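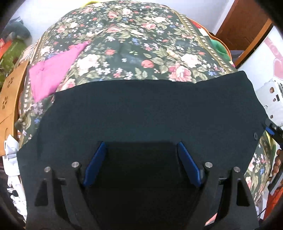 Home | Archive | Thread index | Previous | Next | Subscribe

Posted by Darmawan Jugah, Tuesday, 4:12 p.m.
Subject: Re: Readiness of household machines for laundry work

Dear colleagues,

I write in reply to the message from the Wikus residential services office, the relevant portion of which is quoted here for members who joined the list after it was sent.

> The board has asked whether the laundry and bed-making duties in our
> residences could be handed to machines within the next budget period.
> One supplier has told us that folding is "solved." We have watched its
> film, in which a machine folds square towels on a bare white table.
> We would like to know whether list members regard this as a fair
> guide to what could be expected in an ordinary bedroom, and whether
> anyone has results they are free to share. We would also welcome
> advice on what to ask the supplier before a visit.

The short answer from our office is that the film is a fair guide to towels on a white table. It should not be used to plan staffing in bedrooms.

At Lulametti we have spent the period since June reviewing attempts at garment handling. The review covered 802 attempts at a single task: pick up one garment lying on a made bed, fold it, and set it down within reach. The garments came from ordinary household laundry and were placed without any effort to flatten them. Of these, 733 ended with the garment off the bed and in the gripper. That figure has been repeated in other places as a success rate, and I would ask members not to use it in that way. It records only that the cloth was lifted. A shirt held by one cuff with the remainder hanging to the floor was counted in the same column as a shirt taken neatly by both shoulders. The Nikolaidis summary, which some of you will have received, does not make this distinction clear, and a corrected version is being prepared.

The difficulties we recorded were mostly of three kinds. The first is finding the edge of the garment. Dark, plain cloth gives very little to go by, and a dark garment on a dark flowered bedspread is harder still, as the outline must be picked out from a pattern of roses and leaves that has nothing to do with it. A person settles the matter by touch, often without looking. The second is taking hold of one layer and leaving the others. Soft finger pads will often bring up the bedspread together with the garment, and in such cases the machine proceeds to fold both. The third is the room itself. Beds stand against walls, side panels have knobs, blankets lie partly under other blankets, and there is seldom a clear surface nearby on which to put the finished article.

Buttons deserve a separate mention. They can be a help in working out which way a garment is facing, but they also catch, and a machine that feels resistance may pull harder when it ought to stop. We have asked for a force limit to be written into any further agreement.

I do not wish to give the impression that nothing has been gained. Guided by a person's hands, a pair of simple two-sided grippers can do a good deal of this work, slowly. The hardware is therefore less of an obstacle than we had assumed at the outset. What is lacking is the judgment about where to take hold and what to do when the first hold is poor -- and that judgment is needed many times in a single basket of washing.

With regard to the supplier's visit, we would suggest the following requests:

- That the demonstration take place in one of your own bedrooms, on a bed made up in the usual way.
- That your staff choose the garments, including dark ones and at least one with buttons.
- That the supplier state, before starting, what will be counted as a finished fold.
- That any help given by a person during the demonstration be written down, however slight.

Our colleagues at Conach made similar requests last year. The supplier in that case asked for more than 3 weeks to prepare and then proposed towels.

Our present position is that machines may be considered for sorting and carrying in a central laundry, subject to a trial. We do not recommend them for work in residents' rooms. The position will be looked at again when the second part of the review, Part 2, has been circulated. Members wishing to receive the draft should reply to me directly and leave the list address off the message.

Yours sincerely,

Darmawan Jugah
Household Services Review
Lulametti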